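29 March 2020
Workshop notebook, kitchen corner / bench appliances

3 comments | 12 shares

Picked up where I left the steam oven list. Half the shelf still to go. Fomen parts arrived, wrong gasket again, have put it back in the bag with the docket. Not chasing it tonight.

Descale first. Used the citric stuff from the Tosport tub, 55 g to the jug, stirred till clear. Ran it through the Karaki kettle twice and rinsed three times. Colour of the first lot was awful. Element looks fine now, a bit of bloom left near the spout that I'll get with a bottle brush when I find the bottle brush.

Small toaster: crumb tray bent, flattened it on the bench with the rubber mallet. Slides in if you lift the front edge a touch. Lever still sticks at the bottom. Cleaned the track, no grease, grease will only cook and stink the place out.

Kettle base: cord clip missing, used the one off the dead Skisamden. Keep the rest of the Skisamden for screws please, don't bin it.

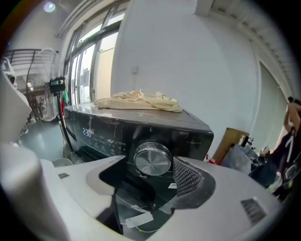
Benchtop jobs are getting mixed up with cleaning jobs and I want them split. Cleaning gets done at the end, whole bench, one go. Wiping gear lives on the hook by the sink when it's not in someone's hand. Cream cloth is lying bunched up on the flat top of the dark appliance, the one with the silver knob, and tops are not a shelf. Same rule for tea towels, manuals, lunch. Display on that one says 2:30, have not checked it against the wall clock, so don't go writing start times in the log off it. Use your phone or the clock. If it wants setting I'll do it with the others after the next power test.

Glossy fronts: damp microfibre, then dry one. No spray straight on the panel, spray the cloth. The faint white printing round the controls is what I'm worried about, had the lettering come right off an old Karaki last December with the orange cleaner and then we were guessing at the functions for a month. Knobs get wiped, not pulled. Metal ones show every fingerprint, so do them last.

Temp check on the Fomen mini oven. Set 200, probe on the middle rack, door shut. 21 minutes to get there and settle. Seems slow. Second run from cold not done, ran out of arvo. Door seal feels hard along the bottom, could be that, could be the stat. Don't order a stat until the seal's been swapped, they cost a bomb.

Smell from the Tosport sandwich press is old cheese under the hinge. Soaked it with bicarb paste, scraped with a paddle pop stick. Better. Needs another go.

Tags: ran out at 31. New roll is in the second draw, under the masking tape. Write the date on the tag as well as the number, some of the older ones have only a number and the sheet they match is long gone.

To do
- bottle brush
- ring re gasket, have docket number handy
- second heat run on the Fomen, from cold
- press hinge again
- set clocks, all of them, same day
- wash the cloths, the grey ones are past it, chuck them
- hook by the sink is loose, longer screw

Left the kettle upside down on the rack to drain. Lid is next to it, don't put it on yet.

Like (4) Share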